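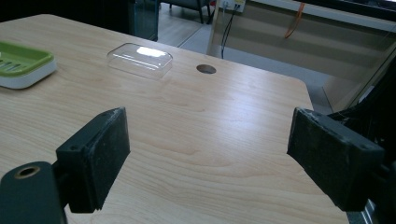 Flostine 工作间的木纹长桌，桌上有一只绿白两色的皂盒和一个倒扣着的透明盖子。

Flostine 是一家做家庭整理的小工作室，租在 Ernton 园区二楼，房间不大，一半当办公室，一半用来给客户的小件物品分类。我去的那天是2022年10月4日，下午没有上门的活，工作室的负责人坐在桌子一头，边喝茶边跟我聊了将近两个小时。她不愿意用真名，说这行做的是别人家里的事，客户认出来不好，所以下面只称她“负责人”。

她做整理之前在一家日用品批发公司管仓库，公司叫 Kocsis，主要供应浴室和厨房的小东西，皂盒、沥水篮、保鲜盒、牙刷杯都有。她在那里干到仓库搬迁，新地方太远，就辞了。

“管仓库和整理家里是两回事，”她说，“仓库里同一样东西放在同一个格子，一箱一箱的，贴上号就行。家里没有两样东西是一套的。刚开始我还拿仓库那一套去给人家做，贴了很多标签，客户当面说好，过一个月我回去看，标签还在，东西全换地方了。”

我问她后来怎么改的。她说先改的是顺序。以前一进门就看柜子，现在先看水池边上，看饭桌，看床头，看东西自己跑到了哪里。

“人每天用的东西会自己找地方。剪刀总在鞋柜上，那剪刀就该放在鞋柜那里，你给它在书房安个家没有用。”

聊到这里她指了指桌上的皂盒。皂盒是浅绿色的沥水盘，带一条一条的槽，下面是白色的底座，边角都是圆的。她说这种两层的，她给客户推荐得最多，但也最常被人用错。

“很多人买回来就不拆了。水从槽里漏下去，存在底座里，几天不倒，底下一层滑的东西，一股味道。然后他跟你说这个皂盒不好用。其实把上面那层拿起来，底座冲一下，十秒钟的事。我现在交接的时候都要当着客户的面拆一遍。”

她说浴室是客户问得最多的地方，面积小，瓶子多，谁都觉得应该很快能弄好，结果往往拖得最久。沐浴露剩一个底，洗发水不喜欢又舍不得扔，酒店带回来的小瓶装了一抽屉。她的做法是把开过封的全部拿出来，按还会不会用排成两排，让客户自己决定，她不替人扔东西。

“这一条写在合同里。我们只分类，不处理。要扔要送，客户自己提下楼。”

旁边那个透明的盖子，是我主动问的。它是圆角长方形的，倒着放在桌面上，灯光打在上面白晃晃一片。她笑了一下，说盖子是这份工作里最烦人的部分。

“盒子和盖子，进了别人家就开始分开过日子。盖子裂了，扔掉，盒身还留着。盒身拿去装猫粮，盖子又留着。到最后一个抽屉里全是盖子，一个都对不上。”

去年9月他们接过一户，厨房里光是塑料盒子和盖子就清出来488件，那家人开过几年小饭馆，饭馆关了，东西全搬回了家。两个人在那户的客厅地上配了一整天，配成了一部分，剩下的82个盖子怎么也找不到盒身。她当时拍了照发给户主，户主回了一句“先留着吧”。

“我就给他装箱，写上‘无盒的盖子’，放到阳台柜子最上面。你不能跟人家争这个。隔了半年他自己打电话来，说扔了，问我下次能不能来弄衣柜。”

我问，配不上的盖子有没有别的用处。她说有一些。小的可以垫在花盆下面接水，平一点的可以放在抽屉里当托盘，装回形针和电池。透明的比有颜色的好用，放下去看得见底下是什么。不过她提醒，软掉的、变黄的就算了，洗不干净，留着也是占地方。

配盖子她有自己的一套办法。先按形状分，圆的、方的、长方的各一堆，再在每一堆里从大到小排开，盒身排一行，盖子排一行，从两头往中间对。拿着一个盖子去满地找盒身，她说是最慢的。量尺寸也慢，很多盒子差一点点，量出来一样，扣上去就是不严。

“手一按就知道。四个角都要按，有的三个角是好的，有一个角翘，你装汤就漏。”

这张长桌是搬进 Ernton 的时候前一家公司留下的。浅色木纹的面，上面有一条一条长的纹路，桌板上还开了一个走线的圆孔。她原本嫌那个孔碍事，分小零件的时候螺丝会往里滚，掉在地上不好找。后来每次分螺丝和纽扣，就在旁边铺一块毛巾。

“桌子本身很好，没什么可挑的。唯一就是反光，下午太亮，看透明的东西费眼睛，有没有划痕要侧过来看。我们想过铺一块深颜色的布，铺了两个星期又收起来了，布上沾毛，东西在上面推不动。”

桌子后面是灰色的地面，另一边有一张白色的台面，墙上的插座面板垂着几根黑线。我说做整理的人自己办公室里也有线垂着，她一点也不介意。

“线我是管的，但管到不绊人为止。天天要拔要插的线，你把它捆得漂漂亮亮，下次用的时候还得拆，拆两次你就不捆了。客户家里也一样。电视后面一年不动的，可以好好理；充电的线，给它一个钩子就够。”

她认为现在网上的整理图片给了客人一个不太好的印象，好像整理完就应该所有瓶子一个颜色，所有盒子一个牌子。常有客户第一次见面就拿出手机，给她看一张白色的厨房，说要做成这样。她会先问对方家里几口人，谁做饭，多久买一次菜。

“三代人住的房子，老人不认识你分装出来的罐子，盐和糖都分不清。原来的袋子上有字，他看得懂。我一般说，先不买新盒子，用家里有的，用一个月，缺什么再买。”

收费也是按这个思路来的。Flostine 不卖收纳用品，也不从店家那里拿回扣，上门按小时算，四小时起。有一个叫 Plorico 的收纳盒牌子曾经找过她，想让她在每一单里用他们的产品，她去看了样品，东西不坏，最后没有签。

“签了以后，你去人家家里看到一个空鞋盒，明明能用，你也会想换成他们的。我知道自己会这样，所以不签。”

到今年9月底，工作室一共做了281户。最小的一户只有一间卧室，最大的一户上下三层，去了六次。她手边有一个本子，每一户记一页，不记姓名，只写房型、几口人、哪里最乱、回访的时候哪里又乱了。我翻了几页，“又乱了”那一栏几乎都填了字，出现最多的是玄关和餐桌。

她对这件事看得很平常。

“家里有人住，就会乱。我不跟客户保证不复乱，我跟他说的是，乱了以后多久能收回去。做之前要一个周末，做之后要40分钟，那就可以了，这个钱就花得值。”

我问她自己家里怎么样。她说厨房还行，衣柜一般，最差的是放工具的那个抽屉，里面有几把不知道开什么的钥匙，还有两卷用了一半的胶带，已经撕不开头了。她丈夫说过几次，让她把自己当客户约一次，她一直没有排进去。

问到有没有什么东西是她自己舍不得处理的，她想了一会儿，说是从 Kocsis 仓库带出来的一本旧货号表，上面的东西大部分早就不生产了。

“没有用处，就是翻着有意思。哪个皂盒几个槽，哪个杯子配哪个架子，我还背得出来一些。客户家里冒出一个老款，我看一眼就知道原来是有盖的还是没盖的。”

对于打算自己动手的读者，她的建议很具体：从一个抽屉开始，不要从一个房间开始；开始之前把桌子清出来，东西要摊在和腰差不多高的地方，不要摊在地上，蹲久了人会烦，一烦就会全塞回去。如果只有半小时，就只配盖子。配完以后，每一个盒子扣着自己的盖子放一个晚上，第二天再决定要不要叠起来收。

快五点的时候她的同事回来了，提着两袋从客户那里借来量尺寸的抽屉隔板。她起身去腾白色台面那一头，顺口说明天上午那户有七个抽屉，得把隔板今晚先分好。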